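Two-arm dish rack task: demos keep going wrong at the handover, how do I teach this better?

Posted in Teaching & Teleop, 30 May 2024

Hi all! Long-time reader, first time posting. I've been trying to teach a two-arm setup to handle plates and a dish rack by driving the arms remotely (leader arms in my hands, follower arms on the table) and recording every run. I'm calling the project Hirnside because everything needs a folder name. The policy I trained on my recordings is pretty good at getting a gripper near a plate and pretty terrible at everything after that.

I've got 740 episodes so far, which took me most of May, and I'm starting to wonder whether half of them are junk. I use four plates, a mix of patterned ones and plain-ish teal ones, and some episodes have plates in the rack at the start while others don't.

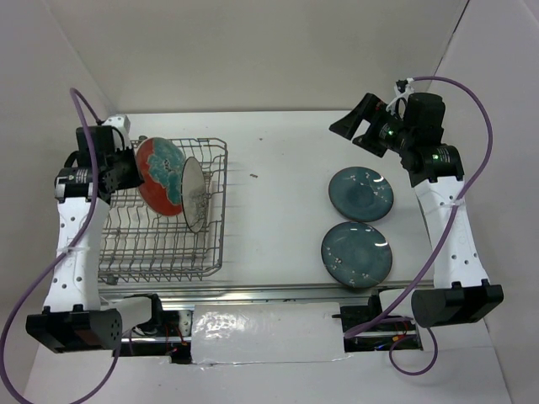
Two in the rack, two on the table.

My problem is the pass from one arm to the other. When I drive it myself I can do it fine, but I'm slow, and I hesitate a lot while both grippers are near the plate. The trained policy does the same thing except it never stops hesitating! It goes in, backs off, goes in again, and sometimes just sits there until the time limit. I've tried training longer and I've tried a smaller learning rate. No change that I could see.

So, two things I'd love help with. Should I throw out the slow episodes or keep them? And is there some trick to doing the handover by remote control that makes it easier to learn? I can't feel anything through the leader arms, so I'm going purely by eye.

Thanks in advance, and sorry if this has been covered. I searched but mostly found stuff about single arms picking up blocks.

Olga Figueiredo

3 replies

Your hesitation is the lesson, I'm afraid. The arms copy what you did, and what you did was wait. Been there, and it took me way too long to see it in my own recordings.

The thing that fixed it for me was splitting the handover into stages and doing them the same way every single time. Giving arm brings the plate to the middle and stops. Receiving arm comes in from its own side with the fingers already open, closes, and then I count one beat before the first gripper lets go. Same height, same spot over the table, same order. It feels silly and stiff when you're driving, but the data comes out so much cleaner.

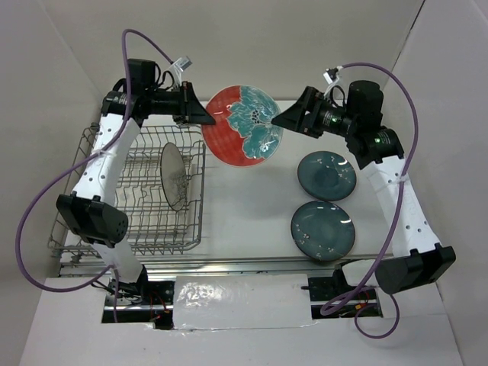 Lodhi

Both grippers on the plate is the moment I'd look at hardest when you go back through your runs. Play back a bunch of episodes and stop at that point in each one. If you're holding the plate at a different angle every time, or the second gripper comes from above in one and from the side in the next, the policy has to average all that and you get the dithering you're describing.

As for the slow ones, I'd drop any episode where you paused for more than a couple of seconds in the middle of the pass. Don't drop the ones where you missed and then recovered smoothly! Those are gold. I once cleaned out every miss from a set of mine and the arms had no clue what to do after a bad grasp, they'd just carry on with nothing in the fingers. I put 70 recovery runs back in and it got a whole lot better.

Also, please practice before you hit record. I do nine warm-up passes at the start of every session, none of them saved. My first few are always clumsy, even now.
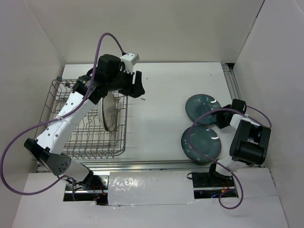 One more thing on driving by eye. Move your chair so you see the table the way the robot's cameras see it, or better yet drive from the camera feed only. If you're peeking around an arm with your own eyes, you're using information the policy will never get, and then it can't tell why you moved when you did. I switched to feed only and hated it for a week. My demos got slower at first and then faster than before, so stick with it.

Oh, and check your time limit. Mine was set so tight that a perfectly good pass got chopped off at the end, and I spent days blaming the training.

just use more data. 740 isn't a lot for two arms. i stopped having problems when i had way more than that

Pikurero

Not sure I agree with the reply above, more of the same wobbly passes will give you more wobble. Olga, I'd go the other way and make a small, tidy set first. Pick one plate and one starting position, always rack to table, and record 75 passes you're really happy with. Train on that alone. If the arms can do that one thing without dithering, you know the method works and you can start adding the other plates and the other direction a bit at a time.

Do write down what you changed between batches, even if it's just a text file. I moved my rack over by a couple of inches once and forgot, and mixing the old and new batches gave me a gripper that kept closing on the wires.

For the grasp itself, I take hold of the rim and keep my fingers away from the spot where the other arm needs to grab. Decide on those two spots ahead of time and the second arm has somewhere to go.
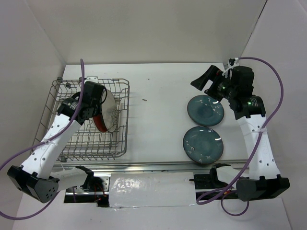
Kivier
Does the rim thing work with shiny plates too? Mine slip when I grab near the edge, so I stuck thin rubber pads on the fingers and now they hold, but then the plate doesn't let go cleanly when I set it down and it drags a little. I've been teaching a tiny wiggle on release, which looks goofy but the policy picked it up right away. If anyone has a pad material that grips and still lets go, I'd love to hear what you're using.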